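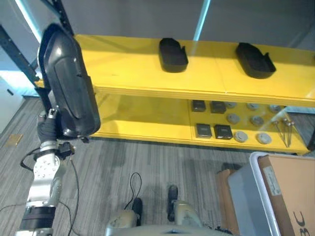
餐盘去哪儿了:赫鲁姆食堂自助回收行为调查
(“日常空间研究”课程小组项目报告)

小组成员:Svenja Vogler、Jannik Engelhardt、Kha Văn
指导教师:Britta Wegener
提交日期:2020年1月13日

一、问题的由来

赫鲁姆(Hellum)食堂位于伊科尔斯特德(Ikolstead)校区南侧,一楼供应热餐,二楼是沙拉、三明治,以及一台常年写着“正在清洗”的咖啡机。用餐者吃完饭,应当自行将餐盘送到出口旁的回收架。这条规定贴在门上、柱子上和收银台侧面,还印在每学期初发的那本没人翻开的小册子里。

去年秋天,食堂主管Theda Seidel女士在校内公告里写道,食堂账面上有300个餐盘,中午高峰时却常常不够用。公告的措辞很克制,只请大家“回想一下自己最后一次见到餐盘是在什么地方”。我们三个人读完公告,各自回了一趟宿舍。Jannik的窗台上有一个,上面种着薄荷。薄荷长得不错,这给我们带来了一点道德上的困难,也带来了选题。

最初的题目是《高校食堂餐盘流失的成因与对策》。Wegener老师看过开题报告后,在“对策”两个字旁边画了一个问号,在“成因”旁边画了两个。于是我们把范围缩小到一个能在一学期内做完的问题:人吃完饭以后,到底怎么处理面前那个餐盘,又是什么东西影响了他们的处理方式。

二、前人怎么说

图书馆里讲食堂的书比想象中多,讲餐盘的比想象中少。我们能找到的材料大致分两派。一派认为归还餐盘是一种公共道德,做不做取决于教养。另一派认为这是个路线问题,回收架摆在人本来就要经过的地方,人自然会还,摆远了,圣人也要犹豫一下。

开始观察之前,三个人的立场如下:Svenja属于道德派,Jannik属于路线派(考虑到那盆薄荷,他也只能属于路线派),Kha Văn认为两派都没有在周五中午来过赫鲁姆食堂。

还有一份材料值得一提,是学校档案室里保存的一沓食堂意见本。意见本里抱怨最多的是土豆,其次是土豆的温度。提到餐盘的只有寥寥几条,其中一条用铅笔写着:“盘子太滑。”下面有人用钢笔回复:“是你的手。”两种笔迹就此争论了整整一页,最后以一幅画得相当好的鸭子告终。我们本想引用这场争论作为道德派与路线派之争的早期文献,老师没有同意。

三、方法

1. 观察

从11月起,我们连续观察了5周,时间选在工作日午餐时段。每次由两人值守,一人坐在出口附近,一人坐在靠窗的长桌旁。我们把用餐者离席时的做法分成四类:

直接归还:餐盘送到回收架,插进空位。
近似归还:餐盘送到回收架附近,放在顶上、旁边,或者别人的餐盘上面。
原地留置:餐盘留在桌上。
去向不明:餐盘随人离开食堂。

“近似归还”这一类是第二天才加的。第一天的表格里没有它,结果Svenja在备注栏写满了“算吗?”,字一行比一行大。

头几天还出过一个麻烦。为了不引人注意,我们约定边吃边记,但食堂的汤和记录纸合不来。有一整页数据现在呈淡橙色,只有对着窗户才能读。此后改为先吃完再记,代价是观察员面前的空餐盘一直没有归还,有两次被热心的同学顺手收走了。经讨论,这两次不计入样本。

2. 问卷

我们在两个楼层共收回80份问卷。问卷很短,问的是用餐频率、通常坐在哪里、是否知道归还规定,以及“您是否曾将餐盘带出食堂”。最后一题提供了“是”“否”和“不记得”三个选项。预测试时还有一个“这是什么问题”的选项,因为选的人太多,被删掉了。

3. 访谈

我们访谈了Seidel女士和两位洗碗间的员工。后两位要求不具名,理由是他们对土豆也有看法。

4. 小型干预

最后一周,我们在征得食堂同意后做了一次改动:把出口旁的两个垃圾桶挪到回收架的另一侧,让人先遇到回收架,再遇到垃圾桶。改动花的时间不长,争取许可花的时间很长。设备归后勤部门,地面归物业公司拉特延(Rathjen),垃圾桶的归属则要看里面有没有垃圾。我们为此写了四封邮件,收到一封回复,内容是请我们填写一张表,表上要求注明垃圾桶的“最终用途”。

四、结果

观察期内共记录离席行为3968次。绝大多数属于直接归还或近似归还,这让道德派松了一口气。原地留置比我们预想的少,而且集中得惊人:主要发生在靠窗长桌,以及二楼那几张要绕过柱子才能走到出口的小桌。

与座位的关系非常清楚。坐在出口一侧的人,几乎都会归还。坐在窗边的人,如果是独自用餐,多半也会归还。如果是一桌人一起吃,情况就变得复杂:第一个站起来的人决定一切。他端起餐盘,其他人也端起来;他背上包就走,剩下的人会看一眼餐盘,再看一眼他,然后得出结论,认为今天大概不用还。我们在笔记里管这叫“头羊效应”,后来发现书里早有更体面的叫法,但为时已晚,表格都做好了。

近似归还与时间有关。午餐刚开始时,人们会认真找一个空位,把餐盘推到底。到了高峰后半段,回收架上容易够到的位置先满,最低一层却还空着。弯腰似乎是许多人公共精神的上限。有一位男士举着餐盘,在回收架前站了很久,把每一层都看了一遍,最后把它竖着靠在架子侧面,退后一步端详,像在布置画展。

去向不明的记录最少,也最可疑。把餐盘带出食堂的人动作都很自然,有几位还替后面的人扶了门。我们没有跟踪任何人,一方面出于研究伦理,另一方面当时外面下雨。

问卷结果与观察结果相处得不太融洽。几乎所有受访者都知道规定,也几乎所有受访者都说自己“总是”或“通常”归还。被问到别人时,他们认为别人“有时”归还。如果问卷可信,赫鲁姆食堂里坐满了模范用餐者,餐盘则是被一些从不填问卷的人拿走的。至于“是否曾将餐盘带出食堂”,选“不记得”的人多于选“是”的人。有一份问卷先勾了“是”,涂掉,改勾“否”,又涂掉,最后在旁边写:“只有冬天,当滑雪板。”

垃圾桶挪动之后,近似归还有所减少。原先人们先扔餐巾纸,双手一空,就觉得任务已经完成,餐盘顺势搁在桶盖上。现在先遇到回收架,餐盘先脱手,纸巾留在手里,垃圾桶稍远一点也无妨。路线派对此表示满意,Jannik连着两天走路都很轻快。道德派指出,干预只有一周,那一周又恰好供应千层面,来的人心情普遍较好。我们没有办法排除千层面的影响。

五、访谈中的意外收获

我们本来以为,食堂方面最关心的是餐盘丢失。Seidel女士说,丢失当然麻烦,但真正拖慢洗碗间的是叠放。两个带着剩汤的餐盘叠在一起,分开时会发出一种声音,她说她在家里梦见过。洗碗间的一位员工当场模仿了这种声音,十分传神,录音笔也录下来了,转写时Kha Văn只好写成“(声音)”。

另一位员工告诉我们,食堂前年试用过一种名叫Flondent的清洗剂,去油很快,也使餐盘变得极滑。试用很快就结束了。那条铅笔写的意见很可能与此有关。也就是说,写铅笔字的同学是对的,他的手没有问题。意见本停用已久,我们无从通知他,在此代为平反。

她们还提到,每学期结束、宿舍退房的时候,会有一批餐盘悄悄回到食堂门口,整整齐齐码成一摞,偶尔附一张道歉的纸条。今年夏天的那张写着“它们自己跟我回家的”。Seidel女士把纸条贴在了办公室里,餐盘则洗了三遍。

六、讨论

综合来看,座位、通道和时间对归还行为的影响,比规定是否醒目要大得多。食堂现有的告示多数贴在入口和收银台,人在这两个地方满脑子都是吃什么,告示对他们说话,等于对着一个饿着的人朗读合同。出口附近反而只有一张羽毛球社的招新海报。我们顺便问了羽毛球社,他们说今年报名的人很多。

本研究的局限如下。第一,我们只观察了一个食堂,而且三个人都常去,难免认识一些被观察者。Svenja有一次不得不将自己的室友记为“原地留置”,此后两人冷战了一个周末。第二,四个类别之间的界线仍有模糊之处,例如有人把餐盘交给朋友代还,朋友又交给了另一个朋友,直到我们下班,那个餐盘还在传。第三,问卷由我们当面发放,发放时Jannik胸前别着写有“餐盘研究”的名牌,这可能对回答产生了一定影响。

七、建议

把两个垃圾桶长期留在新的位置,如果相关表格能够获批。

在回收架最低一层贴上标记,注明优先从下往上放,或者干脆把那一层垫高。

把一部分告示从收银台移到靠窗长桌。字可以少一点,现在那张有五个感叹号。

学期中段增设一次不问姓名的集中归还日,地点不要设在食堂主管办公室门口。

关于咖啡机,本组没有研究,但受访者要求我们务必写上一句。写在这里了。

八、分工与致谢

Svenja Vogler负责观察表设计和大部分数据录入,Jannik Engelhardt负责问卷、垃圾桶及相关邮件往来,Kha Văn负责访谈和文字统稿。感谢Britta Wegener老师的那三个问号。感谢Theda Seidel女士和洗碗间的两位员工在下班后留下来回答问题。

Jannik窗台上的餐盘已于报告提交前归还,薄荷移栽到一只漏勺里,漏勺是他自己买的,有小票。

附录:观察记录表空白样张、问卷原文及访谈转写稿存于课程文件夹。淡橙色的那一页另行存放,借阅请带手电。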